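Teaching by hand or with a joystick for bin picking – what do you use?

Forum > Manipulation > Teaching and demonstration
8 replies

kbaran_lab
Hello all. I am Kazimiera, I work with a KUKA arm and a gripper over a metal bin of household things. We want to collect demonstrations for picking, and I must decide before the end of April how we collect them. Until now I did everything by hand guiding: I hold the arm near the flange, bring it down to the object, close the gripper with a foot switch, lift. My colleague wants that we move all to remote control with a 6D mouse. I tried it for two afternoons and my demonstrations became slower and, in my opinion, uglier. The arm stops, turns a little, stops again.

The objects are mixed on purpose. A hairbrush, a squeeze bottle, a white bone-shaped thing, a small yellow package and so on. The flat ones near the middle are easy for both methods. The difficult ones are the things that lie partly under another thing.
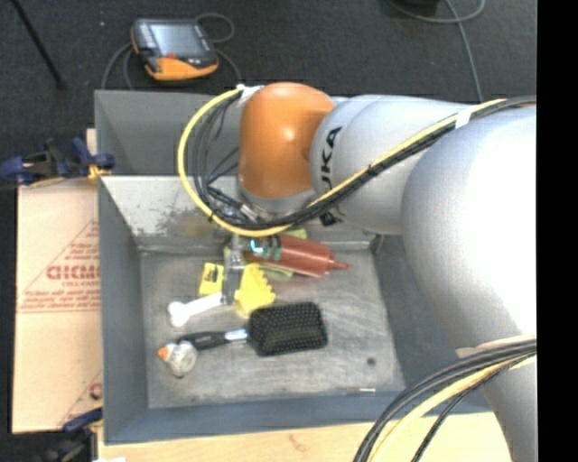 With hand guiding I feel when the finger touches the floor of the bin, and I stop. With the mouse I only see it, and usually I see it too late. On the other side, with hand guiding my own arm is in the camera view in almost every recording, and I am afraid the policy will learn to look for my sleeve. Which method do you use, and do you regret it?

jomar_b
Remote control, no regret. The sleeve problem is real. We trained on hand-guided data at Prondus and the success rate on the real bin was terrible until we masked the person out, and the masking took longer than the recording. Also your force readings are dirty when you push on the arm. The robot will not have your hand there later.

MyleneT
I disagree with Jomar about the forces. If the sensor sits between your hand and the gripper, the reading is the contact of the gripper, plus its weight. It depends where you hold. Kazimiera, where is your sensor?

kbaran_lab
Between the flange and the gripper. I hold above it, so I think the readings are usable. But the cables go around the wrist joint in a loop and they pull a little when the last axis turns. I see it as a slow drift in the torque.

jomar_b
OK, then I take back the part about forces. The part about the sleeve I keep.

quint_keisha
You can do both. Hand guide first, save only the joint path, then step away and let the arm play it back with the cameras on. We do it like this with Drimau and it is clean. You must put the objects back in the same place between the two runs, which is boring, but a printed overlay of the first camera picture helps.

MyleneT
Playback works for a brush on a flat floor. For an object under another object it does not work well. A few millimeters wrong and the finger goes on top of the bottle and not beside it. I had to throw away over 20 recordings for this reason.

quint_keisha
How stiff was your controller? With a softer setting we lose far fewer.

MyleneT
Quite stiff, I admit. I will try softer, but I do not expect a miracle with the covered objects.

bmahmoud
A word for the 6D mouse. Two afternoons is not enough. My first 5 hours were awful, with exactly this stop and turn that you describe. What helped me was to lower the rotation gain a lot, and to lock the rotation completely until the gripper is over the object. Then unlock, turn, lock again and go down. Also put a monitor with the wrist camera directly in front of you. If you watch the arm itself, the housing hides the gripper at the worst moment.

kbaran_lab
Bernadette, the lock is a good idea and I did not have it. This morning I put it on a button. The way down is much straighter now. I still close the gripper too early on the narrow things.

jomar_b
How many demonstrations do you need in total?

kbaran_lab
The plan says 1000. By hand I get tired in the shoulder long before lunch, so this is also an argument for your side.

quint_keisha
Then mix them. Mouse for the easy objects, hand and playback for the covered ones, and write the method in the metadata of each recording so you can separate them later.

bmahmoud
Be careful with mixing. The two methods have very different speeds, and our policy hesitated in the middle of the reach. Resample the paths before training, or at least compare the speed curves.

kbaran_lab
Thank you, I will compare the curves on a small set first and post them in this thread. Mylene, if you find your softer settings, please write which stiffness you used for the rotation – there I have no good value yet.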